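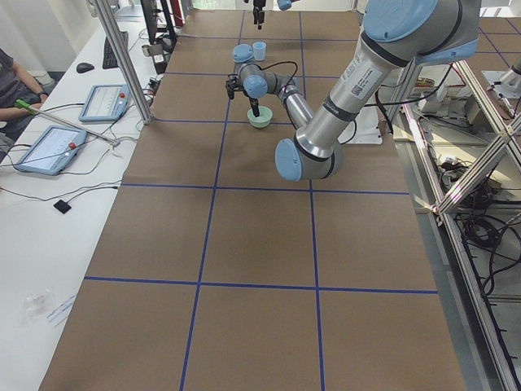 # Sorting a large box of family slides and prints

Most family collections arrive in bad order: half in albums, half in shoeboxes, a few envelopes with a name on them. These steps are for a collection of 900 to 4,000 items. The Valtham box, used for the details below, came to 2,257 prints and slides, and sorting it took most of June.

## Before you start

You will need:

- a long table you can leave set up
- kraft paper and masking tape
- soft pencils (2B or softer)
- index cards
- acid-free envelopes and boxes
- clean cotton or nitrile gloves for negatives and slides

Wash and dry your hands. Keep food and drinks in another room. If any prints smell musty or have fuzzy spots, bag them and set them aside until you can look at them outdoors.

## 1. Record the order you found things in

Don't pull everything out at once. Give each album, envelope, and shoebox a letter, and write that letter on an index card. As you take out a group, its card goes with it. You may want the old order later. Marcelle Cordier's album at Valtham had no dates at all, but it sat between two labeled envelopes and could be placed within a year.

## 2. Lay out the table

Cover the table with paper and tape it off into a grid. Each cell holds one group. Assign the cells by decade first, then by family branch or place. Leave at least two cells for "unknown" and one for duplicates.

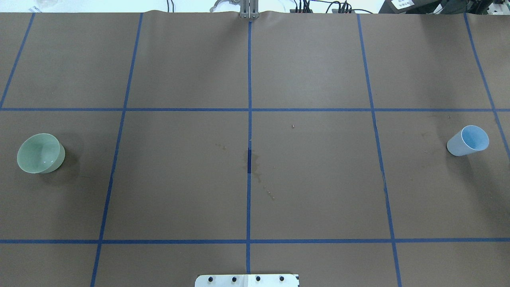 *Kraft paper divided into cells with blue masking tape.*

Write the cell names on cards you can move. The groups will change, and crossing things out on the paper gets confusing by the second day.

## 3. Do a fast first pass

Work in batches of 25. Look at each picture for a few seconds, put it in a cell, and go on. Clothes, cars, print borders, and the date stamp on a slide mount are usually enough to get the decade. Anything you can't place goes to "unknown."

Do not stop to identify faces yet. It is the slowest part of the job and is easier when similar pictures are together.

## 4. Do a second pass by cell

Take one cell at a time and put it in rough date order. Turn prints over and read the backs. Photofinisher stamps help: ours had Zestamel on nearly everything from the lake house years and Rey on the school portraits, so several loose prints could be moved out of "unknown."

Pull exact duplicates and keep the better copy. Offer the others to relatives before you throw any out.

## 5. Label

Write on the back of prints in soft pencil, near the edge, with the picture face down on a hard, clean surface. Ballpoint leaves a ridge on the front. For coated paper that won't take pencil, write on the envelope instead.

A useful label has the names from left to right, the place, and the year. If you are guessing, add a question mark:

> Clindorano, harbor steps, 1961? Marcelle, others unknown

## 6. Box and list

File the envelopes upright, snug enough that they don't slump. Number each envelope and enter the number in a notebook or spreadsheet with its date range and the original box letter from step 1.

Scan after this. File names can then follow the envelope numbers, for example `014-03` for the third print in envelope 14.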